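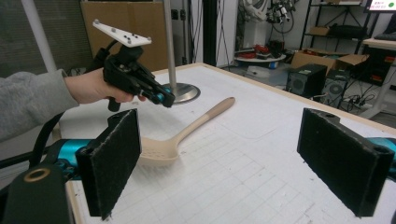

A question that came in after last session, unsigned: do the felt pads really need changing if they still look OK? Yes. Looks are no guide, edges lift first. Go by the log sheet.

Handout 2 – hand-held gripper, upkeep
Morais lab course, August 27, 2019

Before you start
– cable unplugged at the computer end, not at the gripper
– clear the table, keep one long-handled utensil for the grip check (slotted spoon is fine)
– Gukon log sheet, write the unit number FIRST

Pads. Peel from the bottom, slow. Clean the plate, let it dry 15 minutes, new felt on, press flat. No glue past the edge, it gets into the pivots.

Linkage. Open and close by hand, feel for grit. Brass bushings get a wipe, no oil. Side play in one arm = bushing worn, tag the unit and stop there. Cable should follow the arm with some slack, check the zip ties havent crept.

Grip check. Close on the handle, jaw block in line with it, then lift and hold. Handle twists – pads are uneven, do them over.

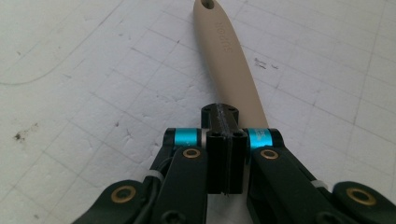

Somebody in the Fonthorpe group objected that lining up on the handle by eye is too loose and a jig would be better. Fair, but the jig only fits one handle width. By eye for now, then repeat the close from the other side.

Screws: snug, then stop. Threads in the black parts strip easy. Spares are in drawer 80, order code 1217 on the Flinora sheet.

Next full servcie in October. Bring the log sheets, filled in.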